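Kitotstead Shared Workshop
Members' Guidance: Practical Advice for the Sorting Arm Bench

The following advice has been gathered from members working on the sorting arm build and is issued for the use of all who book the bench. It covers the preparation of bins, the routing of cables and hoses, and the choice of objects for trial picks. Suggestions for the next issue should be handed to Elsa Kristiansen, who edits these pages.

Preparing the bins

Bins should be set parallel to one another and clamped to the bench before the arm is powered. A bin that shifts by the width of a finger will put every stored position out, and the resulting errors are tedious to trace. Check the clamps again at the end of the first hour.

Metal floors may be left bare. Scuffing does no harm, although members using a camera for object finding are advised to dull the brightest patches with a fine abrasive pad, worked in one direction only. Foil or polished strip along the foot of a wall will throw reflections and may be read as an object. Where it must stay, mask it in the software.

Flaking paint should be scraped back and the flakes removed by vacuum. Compressed air is not to be used for this purpose at any bench.

Cables and hoses

Slack is needed at the wrist. Turn the last joint slowly to both ends of its travel, by hand control and at the lowest speed, and observe the loops throughout. A loop that pulls tight must be lengthened. A loop that hangs below the fingers will sooner or later be caught on the lip of a bin and should be drawn up and strapped.

Power and signal cables may share a route along the top of the arm provided that they are strapped at each change of direction. Air hoses are best kept on a separate path. Hoses cut with scissors seldom seal well; a proper hose cutter is kept in the Öberg drawer beneath the vice, together with spare fittings. Press each hose home, then tug it gently.

Strap ends should be trimmed flush. The cut end of a strap is sharp and has accounted for most of the scratched hands in the accident book.

Choosing objects for trial picks

Begin with a single firm object of simple shape. Once the arm lifts it without fault, a mixed bin may be tried. Useful collections combine something soft, something smooth and something long with an awkward balance. Members need not buy anything for this. The donations box under the stairs is suitable, and items may be returned to it afterwards.

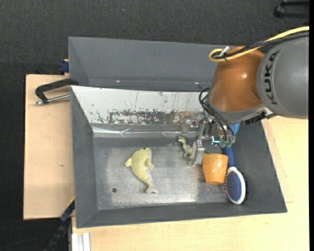
Mixed bin with plush dolphin, toy dinosaur, orange cup and hairbrush.

Soft toys fold when gripped and are best approached across the narrowest part of the body. Cups lying on their sides tend to roll if touched off centre, so the fingers should come down astride the wall or the full width. Brushes should be taken by the handle. Bristles catch on finger pads and leave fibres in the joints.

Objects resting against a wall cause more failed picks than any others. Allow the arm to nudge them clear first, or fit a wedge along the foot of the wall. The sloping Gradura inserts on the lower shelf serve well and may be cut to length.

Keeping records

Each booking should end with an entry in the bench log, giving the speed setting, the grip pressure and the number of failed picks. The log for August ran to 1,753 attempts and has already shown which finger pads wear soonest.

Leaving the bench

Park the arm in its rest position, close the air valve and switch off at the wall. Bench bookings end at 9 p.m., except on Tuesday, when the room is required for the Ukero joinery class and must be clear by 5 p.m. Keys are to be returned to hook 11.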